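Textile Care Unit 4 – Pressing flat goods
Brastelton course notes, September

Flat goods are pressed lengthwise on a level surface. For this exercise the work piece is a single towel. Set the iron for cotton and allow 70 seconds before first contact.

4.1 Laying out
Spread the towel with its long side running away from you. Smooth from the middle outward with the free hand. Keep the iron on the side of the working hand, with the cord leading off to the same side.

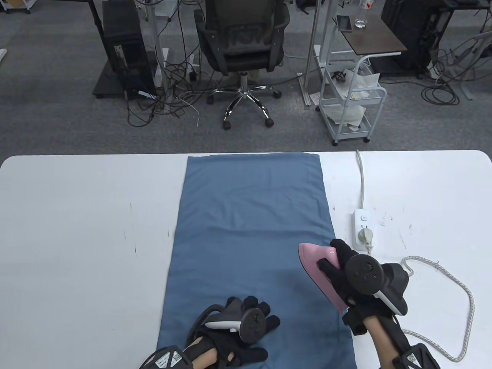 Fig. 4.1 Blue towel laid lengthwise; iron held clear of the cloth, tip raised.

4.2 Pressing
Lower the iron with the soleplate flat. Work in straight strokes along the length – circular strokes pull the weave. The free hand holds the fabric, fingers spread, well away from the soleplate. Overlap each stroke by 34 mm.
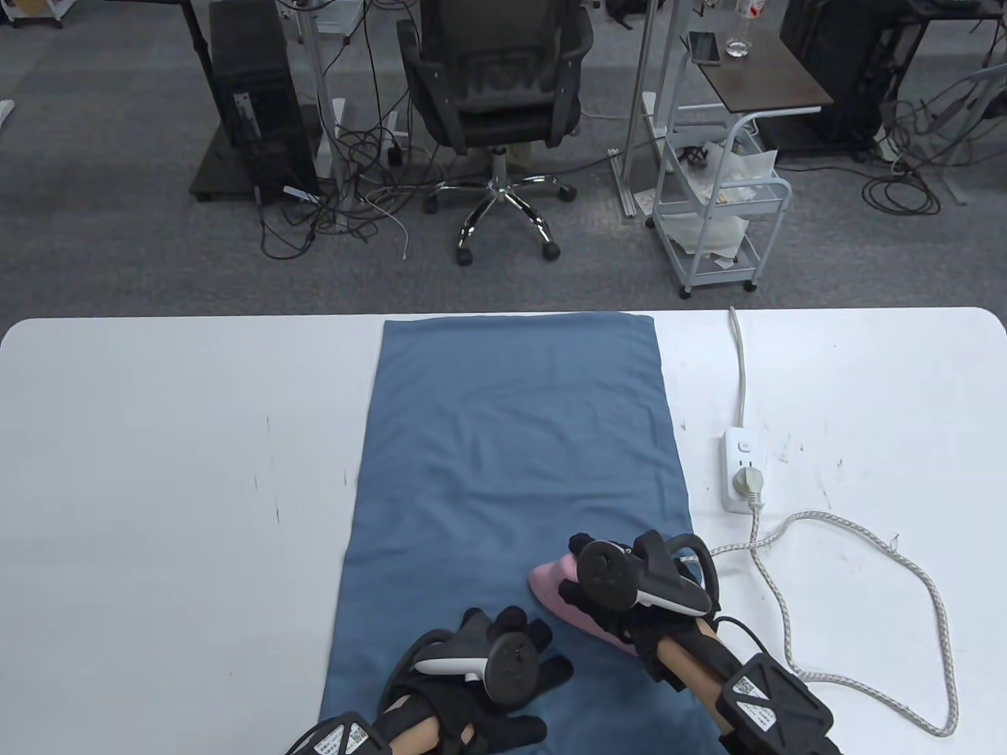
Fig. 4.2 Iron on the towel near the right edge, free hand resting on the fabric.

4.3 Power
Maximum load on the bench strip for this unit is 1000 W. Switch off at the strip before unplugging.

Record results on sheet 313.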